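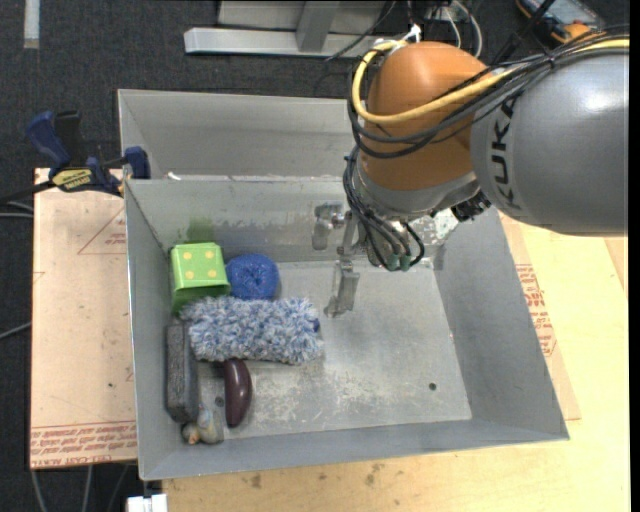 Juniper Ridgeway wrote back that a jaw which only wins on hard, square objects should not be ranked above one that copes with soft ones, and asked for the two to be scored apart. Version 6 of the tables does so.

Pulthorpe bin-picking set: gripper comparison

Contents
2055 grasp attempts on mixed objects in a sheet-metal bin, made with a KUKA arm and two gripper fittings, Stundeck and Frerichs. The object pool has 41 items. Shaggy, rigid and smooth curved items are mixed in the same bin load.

Layout
attempts.csv – one row per attempt: fitting, object, approach angle, jaw opening, result
objects.csv – object name, mass, class (soft or rigid)
views/ – one still per attempt, from the fixed camera
calib/ – camera-to-arm transforms

Scoring
A grasp counts as held if the object clears the rim and stays in the jaws for six seconds. Soft and rigid classes are reported separately. The old combined score is kept in the column score_v5 and should not be used for ranking.

Known problems
Grasps close to the sloping walls are under-represented; the Clerno planner rejects most of them before the arm moves. Depth readings on bare metal are noisy, and worst where the floor is shiny. Jaw force was not logged for Frerichs – the controller has no output for it.

Changes
6/29/21: soft and rigid scores split, duplicate rows removed, calib/ rebuilt.

Please report errors with the attempt number and the name of the fitting.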